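Handling Practice for Cell Work: Notes for Week 4
Module: Automation in Food Handling. Tutor: Padmavathi Chacko 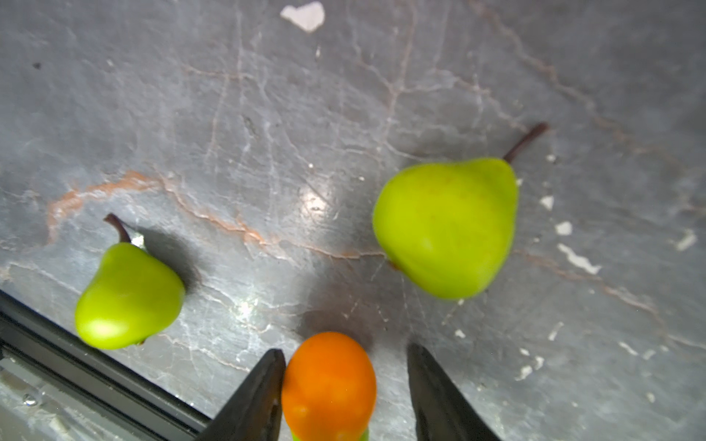
Grip settings come first this week, as most of the marks lost in the last practical were lost there. The rule in the Kartha lab is that the force limit is set for the softest item in the batch, and it stays there until the batch changes. If you have oranges and pears on the same bench, you set for the pears, even during the part of the run when the fingers are on an orange fruit and the green pears are only lying to either side. You also plan the approach for everything on the surface. A pear lying on its side presents a narrow neck and a wide base, and its stem sticks out past the fruit, so a path that clears the round part may still catch the stem. Keep a stem clearance of 18 mm unless your group has agreed a larger figure in writing.

1. Before the arm is powered

Read the previous group's entry in the log. If there is no entry, treat the cell as unchecked and do the full check yourselves.

Walk round the cell. The gate must close fully and the latch must click. Lift the emergency stop cover, press the stop, confirm the lamp changes, then reset it. Do this at the pendant as well as at the door. One stop working tells you nothing about the other.

Check the finger faces with a clean glove. You are feeling for nicks and for dried juice. Dried juice changes the friction and will make a good force setting behave like a bad one. Wipe with the supplied cloths, not paper towel, which leaves fibres.

Sleeves rolled or buttoned, lanyards off, hair tied back.

2. The work surface

Food contact rules say that a surface should be smooth, sound and easy to clean. In plain terms, no cracks where juice can sit and no coating that can come away on the product. A surface with flaking or chipped areas may be used for motion trials with fruit that will be thrown away. It may not be used for anything that will be eaten, and fruit from a trial bench does not go back into the kitchen store under any circumstances. Use the lidded bin.

Students ask whether a sheet of film over a worn surface makes it acceptable. For this course it does not. Film moves under the fingers, wrinkles, and confuses the camera.

Glare is the other thing to look at. A glossy finish gives bright spots under the overhead lamps, and the vision step may read them as edges. Move the lamp before you change any threshold. If you do change a threshold, write down the old value first.

3. Speed and people

Teach mode: slow speed only, one person holding the pendant, everyone else behind the yellow line. The person holding the pendant is the only one who gives instructions to move.

Automatic mode: gate closed, no exceptions. Reaching over the fence to straighten a piece of fruit counts as entering the cell. Stop the arm, open the gate, straighten the fruit, close the gate, reset.

Our bench limit in automatic is 400 mm per second. The arm can go much faster and the controller will let you ask for it. Bhavana Kulkarni checks the saved programs after each session and will send back any that exceed the limit.

4. Picking and placing

Approach from above wherever you can. Side approaches are allowed for single items with clear space round them.

Close slowly for the last part of the travel. When the fingers meet the fruit, hold for 2 seconds before lifting. This gives the force reading time to settle, and it gives you time to see whether both fingers have made contact. A fruit touched by one finger will roll or be pushed along the bench.

Lift straight up, then move across. Do not combine the two until you have 30 clean lifts in a row.

Place, open, and wait for the fingers to clear before moving away. Dropping from a height is recorded as a failure even if the fruit looks fine, as bruising shows later.

5. Recording

Write down for each run:
Type of fruit and condition at the start
Force limit
Finger set (Drullis short or Drullis long)
Lamp position
Failures, with a few words on each

"Slipped" is not enough. Say when it slipped: on closing, on lifting, or while moving across. Aitana Salcedo's group did this well last term and a copy of their log is in the Prenalura folder.

6. Rails and fixtures

Do not rest tools or fruit on the aluminium rails. Check the bolts by hand at the start of the session. If a rail has moved, the taught positions are no longer valid and must be taught again. Correcting them by eye is not accepted.

For Monday

Read the Grurkmont handling sheet, sections on force and on cleaning. Bring one written question per group. Satish Kurup will take the practical and Ratree Chaimongkol will sign off the stop checks. Groups without a completed log sheet will do theirs first and start the practical after that.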